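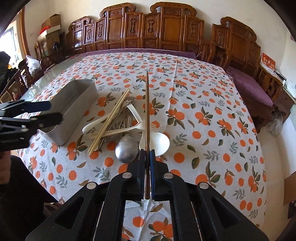

One chopstick between the fingers, with the metal container and the other utensils on the table.

About Guvow

Guvow makes software for robots that work with two hands. We are a team of 13 in Geltham, and we write the part that sits between the cameras and the motors: what the robot sees, what it decides to do next, and how the fingers arrive there. We do not build arms. Our customers have their own arms already, often from more than one manufacturer, and they come to us when the arms must handle things that are thin, shiny or lying on top of each other.

The company was started by Kwadwo Quaye, who had worked for many years on motion control for packaging lines. In packaging, every object comes in the same position and the same shape. He wanted to know what remains of a controller when you take this comfort away. The first office was one room above a bicycle shop, and the first program could pick up a spoon if the spoon was alone. We moved to the present address in September of our second year, and the bicycle shop still receives some of our mail.

What we make

Akpalu is our planner. It takes camera images and the position of both grippers and gives back a short piece of motion, which is corrected many times while it is being carried out. The two hands are planned together. This costs more computing time than planning them one by one, and we had long discussions before we accepted the price. With separate planning, one hand often waited in exactly the place that the other hand needed.

Utex is the tool for everything that comes before training. It lines up the recordings from the left and the right gripper, finds the moments when the fingers open and close, and marks the parts where tracking was lost. Utex began as a few scripts for our own use. Then a customer asked if he could have them, and we had to write a manual. The manual is now 70 pages long and we are trying to make it shorter.

How we work

We teach by showing. People carry out the task with hand-held grippers, and the software learns from these demonstrations. At present our library holds almost 2,000 of them for cutlery and kitchen tasks. Most were made on furnished tables, with patterned cloths and daylight from a window, and we prefer it so. A printed tablecloth is a hard test for perception – an orange fruit with a sharp edge can look very much like an object, and a pale chopstick nearly disappears on a white background.

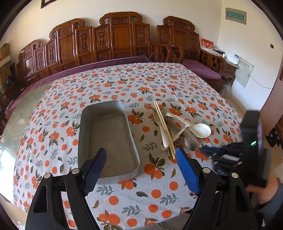

Open fingers at the near edge of a metal tray. A second gripper is on the right, beside the utensils.

Trays and metal boxes give us a different kind of trouble. Polished metal reflects whatever is near it, also the gripper itself, and depth estimates become poor close to the rim. Akpalu therefore does not trust depth alone at the edges. It compares the outline over several images and slows the fingers down if the two answers disagree. In our last internal test with mixed utensils, 83 percent of the grasps succeeded at the first attempt. Forks are the weakest point, as their tines catch each other, and we have a separate branch of the code only for this.

Every change to the controller is replayed against old recordings before it goes to a real arm. If the result becomes worse on any task, the change waits, even when the average has improved. Some customers find us slow for this reason. We tell them about it in the first meeting, so that they can plan for it.

Working with us

A project normally begins with your objects and your table. You send us a box of the things you want handled, or we come to you with the grippers and record on site. After that you receive a first model together with a list of the cases where it fails. We like to discuss this list with the people who will stand beside the robot, not only with the purchasing department.

We offer internships in perception and in tooling. Knowledge of C++ or Python is needed, and patience with calibration helps a lot. Visitors to Geltham are welcome by appointment. Please ring the lower bell, the upper one is not connected.

Related

Akpalu: planning for two hands
Utex release notes
Reflections, rims and depth: notes on metal trays
Why we replay old recordings
Internships in Geltham
Contact and directions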